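I have now lived in a rented apartment for 13 months without learning how to turn on the heat. A thread.
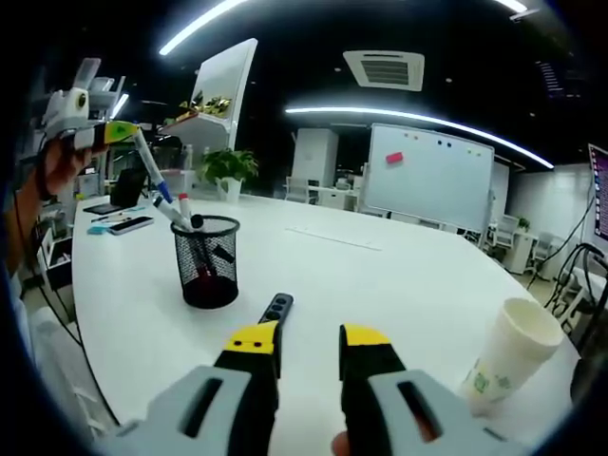
Small black remote, white table, paper cup.

The building is called Grinduvari. It has a web page with a drone shot and the word "effortless" on it twice. The heating is a wall unit made by Clemix, and the wall unit has no buttons. The Clemix people felt buttons would spoil it.

So you get a remote. Every apartment gets a remote. They all look alike and they do not all do the same thing, as my downstairs neighbor found out when her bathroom fan started talking to her hall light.

When I moved in, the manager handed me a welcome folder. In the folder: a parking map, a coupon for Makris (the sandwich place, closed since), and a manual of 134 pages. The English part starts on page 61 and was written by someone who had heard English through a door.

Favorite sentence so far: "Do not press the season unless you are sure of the season." I have thought about this one a lot, mostly in March.

There are 3 modes. Sun, snowflake, and a leaf. Sun is heat. Snowflake is cold. I have asked four different adults what the leaf is and gotten four answers, one of which was "autumn."

My own finding is that the leaf blows room air at you, in the room, at the temperature of the room. It also uses electricity to do this. I assume that's where the leaf comes in.

I called the help line. The help line is run by a company called Skondano, who also do the elevator and, I think, the recycling. You press 2 for heating. Then a recording tells you most heating questions can be answered by the manual.

Stayed on the line anyway — out of spite, mainly — and got a very nice guy who asked me to read him the number on the back of the wall unit. The back of the wall unit is against the wall. He said yes, a lot of people mention that.

Enter Zdzisław Urbańczyk from the third floor, retired, used to fix boilers on ships. He listened to the whole story in the elevator, got off at my floor without being asked, and stood in front of the unit for a while with his hands behind his back like it was a painting.

Then he said, "On a ship, there is a handle." That was the full consultation. He went upstairs and came back with a sweater.

It's a great sweater. It is thick and brown and smells a little of cedar, and it has two settings, on and off. I've worn it through most of this thread.

He did come back the next week and got the sun to come on by holding down two buttons and waiting. Which two, he wouldn't say until I'd written it down properly, in pen, on paper. The paper is now taped inside the cupboard with the mugs.

To the people asking: no, I can't just get a smart thermostat. The lease says the Clemix is "an integral feature of the living experience." I checked if the sweater was allowed. The lease doesn't cover knitwear.

To the one person who says the leaf is dehumidify: page 88 says dehumidify is a raindrop. I don't have a raindrop. Do you have a raindrop? Please send me a picture of your raindrop.

Update: downstairs has a raindrop. She says it opens her blinds.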